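Cuditen Winter Gloves
Data card, last updated 8/25/25

Cuditen covers one small household job: laying out a pair of winter gloves on a table, matching them, folding them together and putting them away. It holds 162 episodes, each up to 216 frames long. Every pair in the set is made of soft fabric, with no leather and no ski gloves.
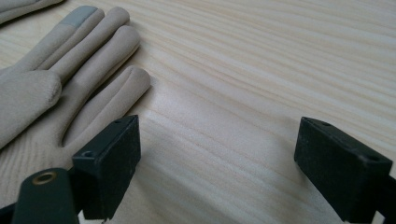
Gloves start out flat or crumpled, palm up or palm down. A pair counts as matched when both thumbs point the same way and the cuffs line up. Some gloves have touchscreen patches on the fingertips – these are marked "patch" in the notes column, along with the finger they are on.

Folders
pairs: episodes with 2 gloves
mixed: episodes with gloves from more than one pair
table: views of the tabletop with no gloves on it

The table folder is meant for background checks. Wood grain can look like a seam or a crease in pale fabric, so compare against it before reporting a label error.

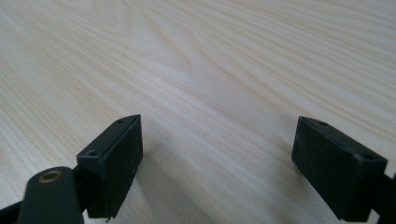 Tabletop wood grain, no gloves laid out.

Known issues
Left and right are swapped in 5 episodes of the mixed folder. A fix is planned for December – until then, use the list in the Birnora folder.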